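About Us

Hello and welcome to Cendorard! We're a small supper club and cookery school, and we've been feeding people (and teaching them to feed each other) for 16 years now, which seems hard to believe when the first batch of flatbreads still feels like last week.

It began with Yavuz Aydoğan cooking Sunday lunch for neighbours in his flat above the shops in Hemmin. Word got round, the table got longer, and before long people were asking for the lentil soup recipe on their way out of the door, so he started writing it on the backs of envelopes.

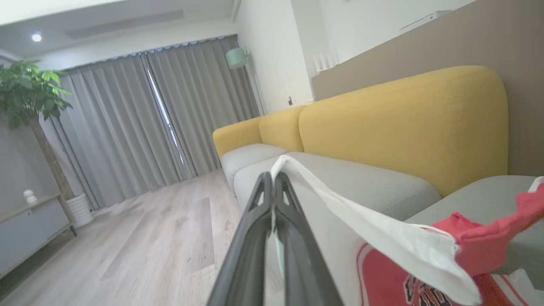

These days we run 2 evening classes a week, with never more than 15 of you at the benches, so there's always someone close by when your dough sticks or your onions catch. Our flour comes from the mill at Skarnach, and the vegetables are whatever looks good at the market that morning – we do like a bit of a surprise!

Supper follows every class, and you're very welcome to bring a friend along for that part. December gets busy with the festive baking evenings, so do book early if you fancy one. Drop us a line any time, we love a chat about food.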